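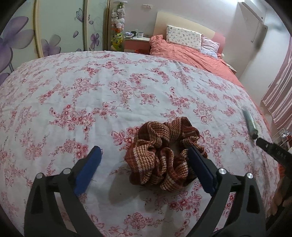

*The scrunchie, held between the blue pads of one of the hand grippers.*

I'd been meaning to go to the Tunstall open day ever since I missed the one in March, and I'm so glad I finally got myself on the bus (the 92, which took the long way round through Cosdale, but never mind). It's a small outfit called Trirkow, and they're trying to get robots to help with everyday household jobs, the fiddly sort that I do without thinking while the kettle's on.

I had pictured big orange arms behind glass, like in a car factory. What I got was a bedroom! Floral sheet, one flowery white pillow and one pink, a great heap of coral duvet, and a tower of soft toys in the corner that my niece would have walked off with. The work is done by people with grippers in their hands, picking things up and putting them down again, and the robot learns from the recordings afterwards. One of the team told me they like to get 60 goes at each object before moving on, which made my wrists ache just hearing it.

Visitors were allowed a turn, so of course I queued. It took me almost 12 minutes to reach the front and then I was hopeless. A scrunchie is a squashy thing, all ruffles, and if you squeeze too hard it bunches up and pops out sideways. I dropped mine 5 times, and the lady behind me was very kind about it.

Afterwards there was tea and a rather good lemon cake, and a leaflet about their next open day, over at Zultton. I've put it on the fridge. I'd like another go at that scrunchie.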